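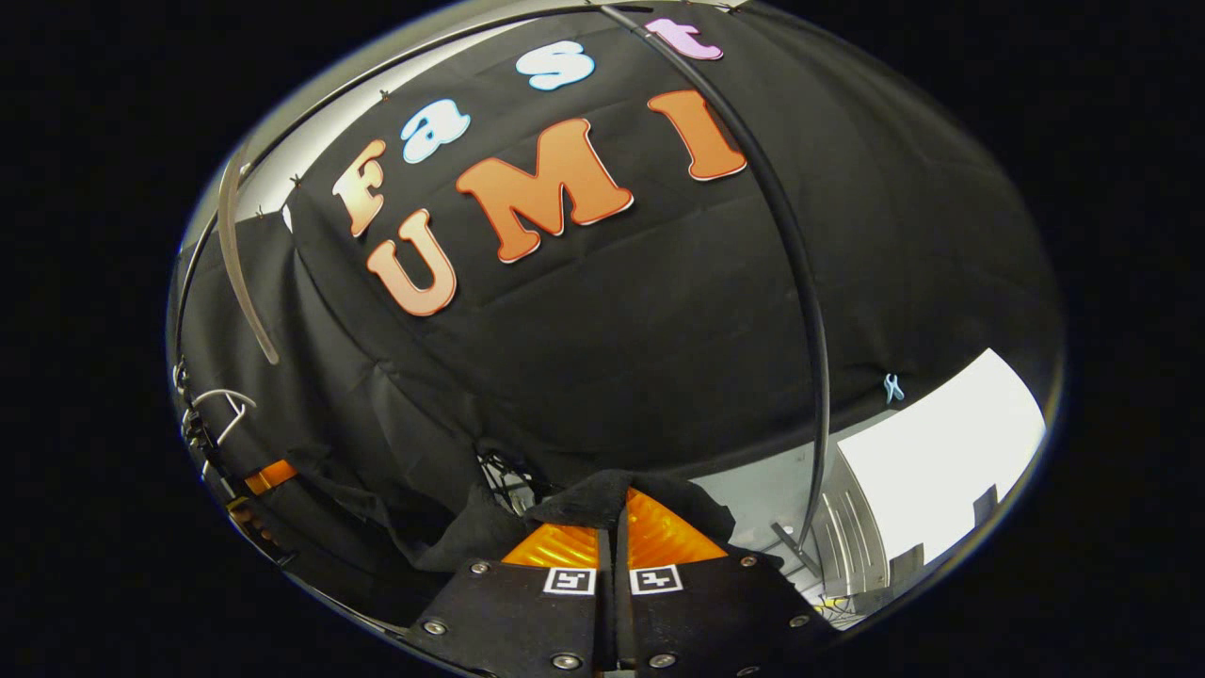
Re: [stesasau-fans] Playoff tickets, second leg

> The club says the away end at Drullow holds 400 for us and that
> members get first pick from Sunday. With a one-goal lead I think
> we'll sell it out and go up. Who's in for the bus?

I'll believe the 400 when I see it. Two seasons ago it was the same promise, and then half the block got handed to sponsors the night before.

As for the lead, we scored from a corner that should have been a goal kick, and Drullow hit the bar twice after that. They've lost 6 home games in two years. I'd like to hear how we plan to keep the ball with the same midfield that couldn't string three passes together against Saliba.

Also, has anyone read the small print? The Pralter app adds a $10 fee per seat and won't refund it if kickoff gets moved for TV. Kickoff always gets moved for TV.

Put me down for the bus, but I'm not paying until the time is confirmed.

Comments

Same fee hit me for the Saliba game. Wrote to them twice, no reply.

It was a corner. Watch it again.

Is the bus leaving from the north lot or the station?

Related threads
Saliba away: parking and trains
Season ticket prices for July
Who plays left back now?
Message 1631: Bus deposit rules

Last updated: Sunday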